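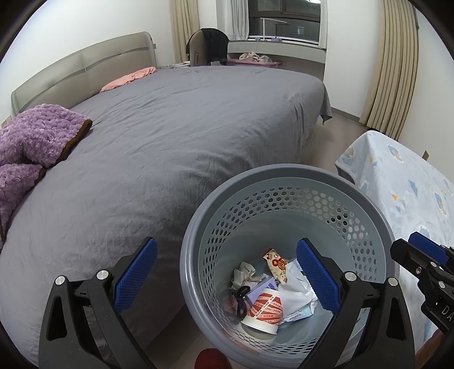
Bedside wastebasket with perforated upper band, holding a paper cup, wrappers and tissue.

Trirniden Publishes Room Waste Guidance for Student and Staff Housing

ARKBY — Trirniden, which manages furnished housing for students and seasonal staff, has published revised guidance on small-item waste in bedrooms. The guidance takes effect in June and applies to all 1,793 rooms under the company's management.

The document replaces a two-page notice that dealt mainly with kitchen waste. It covers basket placement, emptying intervals and the sorting of mixed contents at floor level.

Under the new terms, each bedroom is assigned one open-top basket, to be kept beside the bed or desk and clear of the door. Bedding should not hang into the opening. Baskets may be round or square. Perforations are permitted in the upper wall only; the lower wall and base must be solid, so that residue from cups and food packaging stays inside the container.

Residents are asked to empty baskets before the contents reach the perforated band. Paper cups are to be drained first and placed in the residual waste bin on each floor, together with used tissues and printed snack wrappers. Clean paper goes in the paper bin. Ribbon, cord and similar strips should be knotted or wound up before disposal — loose lengths catch on bin lids during collection.

The guidance follows an 11-week trial at the company's Brarnness building, where 95 rooms took part. Floor bins at the site were collected at 9 a.m. on working days. Collection times at other buildings will be posted by the stairwells.

Liners remain optional. Where no liner is used, the basket should be wiped out with a damp cloth after emptying and left to dry before it is returned to the room.

Printed copies are available at the Arkby office. Replacement baskets can be requested through the resident portal.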